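Subject: Re: [lullorbridge-swap] Little white plastic tables, any good?
List: Lullorbridge Swap and Mend
Tuesday, 7:40 pm

> Has anyone here put together one of those small plastic tables
> with the screw-in legs? I picked up 2 for the porch and one of
> them rocks like a boat. Do I need glue? Should I send them back
> to Adby?

Please don't glue them! I love these tables and I'd hate for you to lose the best part, which is that the legs come off again and the whole thing slides behind a door for the winter.

Work with the top face down on an old cloth so it doesn't get scratched. Then you've got the sockets looking up at you and plenty of room to get both hands on a leg. 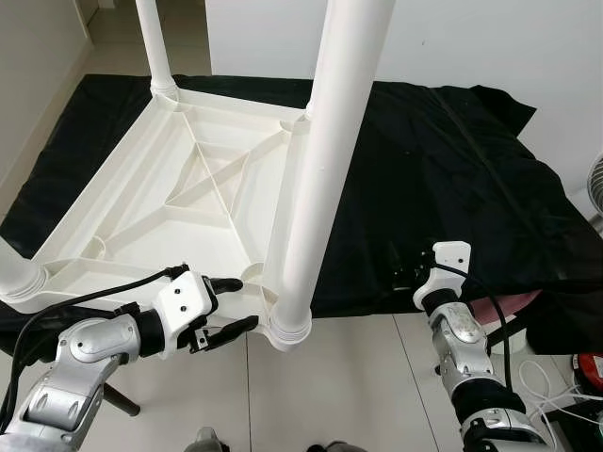
Upside down, with the ribs and corner sockets showing

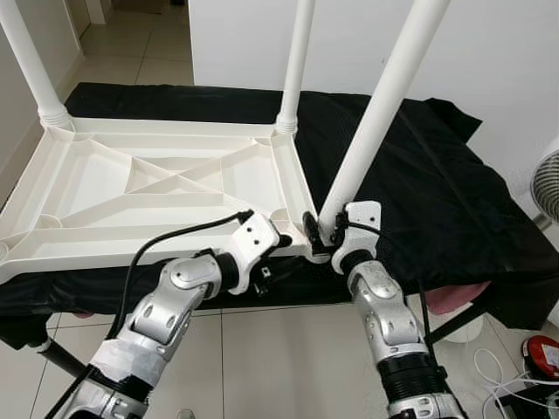 Start each leg by hand and keep it straight up and down. If it leans, back it out and try again - the threads on mine are soft and they'll happily go in crooked. I get all four started before I tighten any of them, then go around the corners a second time. My first one rocked too, and it was a bit of packing plastic stuck down in a socket (took me a whole evening to find it).

Mine have been out on the patio since May, holding 7 pots of basil and a very heavy watering can, and they're still level. I'm so pleased with them that I'm going back to the Orozco store for another pair.

If yours still rocks after that, try swapping two legs around. And check the porch floor!

Unit 597, Flarevbridge side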